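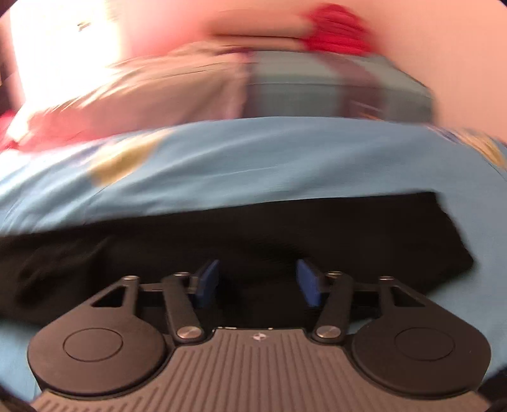
The Last Bus to Hiltby

Tamara Koval had missed the last bus to Hiltby by the time she found the right stop. The timetable was screwed to a post outside the feed store in Marchuk, and someone had written "not Sundays" across it in marker.

She sat down on her suitcase. It was July and still light. In her purse she had 50 dollars, a sandwich, and the letter from her aunt's lawyer, which said the house on Plundasham Road was hers if she came and signed for it before the end of the week.

A pickup went past, slowed down, and backed up.

"There's no bus," the driver said.

"I read the sign."

"I wrote the sign." He leaned over and pushed the door open. "Kjell Öberg. I'm going as far as the bridge."

She thought about it, then put the suitcase in the back with the fence wire. They drove with the windows down. He asked who she was going to see and she told him the name, and he didn't say anything for a mile or so.

"She sold me a stove," he said. "Must be four years ago. Wouldn't let me pay until I'd cooked on it."

"Did it work?"

"One side."

Tamara had met her aunt twice. The first time she was six and the aunt had given her a bag of plums and told her not to share them. The second time was a funeral, and they had stood next to each other for 44 minutes without talking. She knew that because the clock in the hall was right in front of them.

At the bridge Kjell didn't stop. He kept going up the hill, past a church and a row of mailboxes, and pulled in at number 294. The grass was high. There was a light on in the kitchen.

"Who's in there?" Tamara said.

"My sister, probably. She feeds the cat."

"The letter didn't mention a cat."

"No," he said, and got out to lift down the suitcase. "It's not much of a cat."

She stood at the gate with the sandwich in her hand – she had been holding it since Marchuk – and then the kitchen door opened and a woman called out to ask if she wanted coffee or if it was too late for coffee.

"It's not too late," Tamara said.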